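# Notas para la charla – las páginas de famosos y cómo las escribimos

Martes, 21 de julio de 2020

(Esperar a que entre la gente. Beber agua. No empezar con el chiste del micrófono, que en Fallport no se rió ni el técnico.)

Buenas tardes. Yo vengo a hablar de un género que todos hemos leído a las dos de la mañana: la biografía de actriz en internet. Edad, estatura, novio, exnovio, patrimonio, nacionalidad. Llevo años escribiéndolas para Flutance y les tengo cariño, de verdad, aunque también me han dado disgustos.

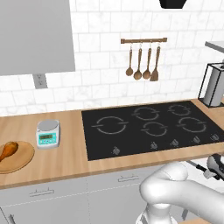
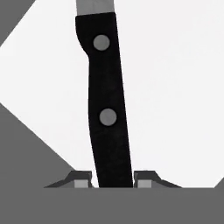 Primera pregunta al público: ¿quién ha buscado alguna vez si un actor está soltero? (Dejar que levanten la mano, sin prisa. Si no la levanta casi nadie, levantarla yo.)

## De dónde sale una biografía

Cuando entré en Flutance me dieron una plantilla de 17 campos y un plazo de una tarde. Lo divertido es que la plantilla pedía «pareja actual» antes que «películas». ¡Antes! Yo la rellenaba tan contenta, copiando de otra web que a su vez copiaba de otra, y al final del hilo solía haber una entrevista de revista con bastantes años encima.

(Contar lo de la serie de abogados. Rápido, dos minutos como mucho.)

Una actriz secundaria de una serie de abogados figuraba como casada en todas partes. Tiré del hilo y la boda era la de su personaje, en el último capítulo de la segunda temporada. Alguien vio la foto del vestido, puso «se casó en una ceremonia íntima» y ahí se quedó. Yo también lo había puesto, que conste, y con un adjetivo de mi cosecha: «preciosa».

## El recuento

En marzo me senté a revisar fichas antiguas, que es un plan estupendo si no te gusta salir. Repasé 789, todas de intérpretes de cine y televisión. De ellas, 301 daban un estado civil sin ninguna fuente. Ninguna, ni un enlace roto. (Pausa. Dejar la cifra en pantalla.)

Ojo, que no tener fuente no quiere decir que el dato sea falso. Algunas cosas eran ciertas y se arreglaron con una búsqueda corta. Otras las quité sin más y nadie escribió para protestar. Bueno, un correo sí llegó, muy enfadado, pero era por la estatura de un galán.

(Si preguntan por la estatura: no entrar. Nos comemos la hora.)

## Las frases comodín

Tengo una colección y la voy a leer con voz de tráiler:

- «Saltó a la fama a una edad muy temprana.»
- «Prefiere mantener su vida privada lejos de los focos.»
- «Disfruta de un patrimonio considerable.»
- «Actualmente se encuentra soltera y centrada en su carrera.»

La segunda es mi favorita, porque casi siempre significa que quien escribía no encontró nada. Y la última lleva dentro un «actualmente» que envejece fatal. ¿Actualmente cuándo? En Dolia, la otra web donde colaboro, lo hemos prohibido: o pones el año o no lo pones.

## Lo delicado

Aquí bajo el tono. Detenciones, denuncias, adicciones, divorcios con abogados. Una acusación ocupa una línea en la ficha y la persona la lleva encima toda la vida. Si hubo cargos y luego se retiraron, la ficha tiene que contar las dos cosas, y en el mismo párrafo – no la primera arriba en negrita y la segunda escondida tras los anuncios.

Yo una vez dejé fuera la segunda parte. Se corrigió a los 9 días. Me sigue dando vergüenza y lo cuento siempre que me dejan un micrófono.

(Respirar. Pasar de diapositiva.)

## Lo que hago ahora

Empiezo por el trabajo: papeles, premios, con quién rodó, qué tal le fue a la película. Hay carreras larguísimas en televisión que caben en media línea de la ficha y me parece una pena. Después la vida personal, si la ha contado ella misma y sé dónde. El patrimonio lo dejo en blanco salvo que haya un documento, y os aseguro que casi nunca lo hay.

En el festival Grewal me preguntaron si así se pierden visitas. Pues al principio sí, un poco. Luego la gente se queda más rato leyendo sobre las series, sobre todo las canceladas, que tienen un público fidelísimo y algo rencoroso.

(Turno de preguntas. Repetir cada una en voz alta para los del fondo. Tener a mano la ficha corregida por si quieren ver el antes y el después.)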